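Teaching One Arm to Grab Many Things: Does Messy Practice Help?

Final project report, Robot Learning Studio
Mansa Mensah

What I wanted to find out

When you teach a robot arm by guiding it through a task yourself, you end up with a pile of recordings, and a model learns to copy them. Most class projects put one object on a clean table and record the same grab over and over. I wanted to know what happens if you practice on a cluttered table from day one. My guess in October was that clutter would slow learning down at first and pay off later. I was half right, and the half I got wrong is the fun part!

Setup

All recordings were made at the Dronddale lab on one arm with a two-finger gripper. I used Arkus, the teleoperation program our lab wrote, to steer the arm and save every run. The objects stayed within reach on a wooden table and I moved them between runs - sometimes a little, sometimes all the way across. A fixed camera watched from the side.

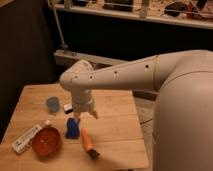
Figure 1. Gripper over the blue object, with the bowl, cup and box left on the table.

I recorded 200 runs with clutter and 200 without, then trained the same small network on each set. I called the cluttered model Sarkar and the clean one Kaltthorpe so I wouldn't mix up the files (I mixed them up once anyway, and had to retrain over a weekend). Both models saw the camera picture plus the joint angles, and both had to output the next small motion of the arm.

Before training I cut out pauses where I was just thinking about what to do next. After that, the cluttered set came to 2,294 short clips. I kept the cutting rule the same for the clean set, so neither model got extra help there.

Results

On a clean table, Kaltthorpe won. It got the object in 12 tries out of 12, and Sarkar missed a few because it closed the gripper too early. With other things on the table the order flipped. Kaltthorpe often drifted toward whatever was brightest, and in seven of its tries it never came near the target at all. Sarkar kept going for the right thing even when I put a neighbor close beside it.

What surprised me was long, thin objects. I expected both models to struggle, and both did, but in different ways. Kaltthorpe came down at the right spot with the gripper turned wrong. Sarkar turned the gripper nicely and then stopped too high. I think the height problem comes from having one camera at one angle, and I would love to test that with a second view.

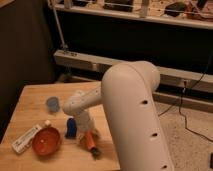 Why not just record more clean runs and skip the clutter?
I tried adding extra clean runs to Kaltthorpe's set, and its grabs on a cluttered table hardly changed. More of the same kind of practice didn't teach it what to ignore.

What I would do next

First, mix the two sets. A model trained on half clean and half cluttered runs might keep the neat grabs and still ignore the neighbors. Second, log the gripper width at every step, which I only started doing near the end. The early closing would have been much easier to track down with that number in the files.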